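4.2 Shared meals and length of attendance

The second part of the study looked at what kept people coming once they had joined. Of the 136 people who returned the questionnaire, 56 had first attended one of the churches within the previous five years. We refer to these as newer members. They were spread unevenly between the two sites, with most at Mernside, where the congregation meets in a former school, and fewer at Tolotier, which has its own building and an older membership.

Newer members were asked to name the activity that had done most to help them feel they belonged. Sunday worship was named less often than we expected. The most common answer at both sites was the midweek meal, usually eaten in someone's home and followed by a short Bible reading. Several people wrote that they had been attending on Sundays for months before they knew anyone by name, and that this changed within a few weeks of joining a meal group. One respondent at Mernside put it this way: "I knew the songs before I knew the people."

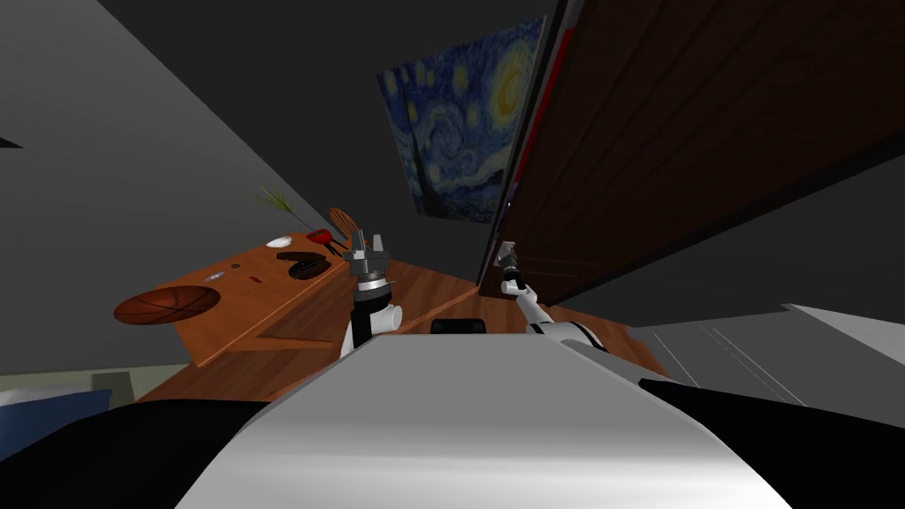
The meal groups differed in how they were run. At Mernside each group had a fixed host and met every week during school terms. At Tolotier hosting was shared, and groups met every fortnight with a longer break from June. We had thought that the weekly pattern would produce closer ties, but the answers did not show a clear difference. Parents of young children tended to prefer the fortnightly pattern, and those living alone tended to prefer the weekly one.

Age mattered less than the literature on youth work would suggest. Mirzaei's model of congregational belonging treats contact with people of the same age as the main reason that younger adults stay. In our sample, 19 of the newer members were under 25, and most of them attended groups with a wide range of ages. When asked what they valued, they mentioned being cooked for, being asked for help with practical jobs, and hearing older members speak openly about periods of doubt.

Some answers were less positive. A small number of newer members had tried a meal group and left. The reasons given were shift work, the cost of travel, and a feeling that the group was already settled before they arrived. The last of these was reported only at Tolotier, in groups that had kept the same membership for over two years. The Farkidell interviews, reported in Section 4.3, return to this point.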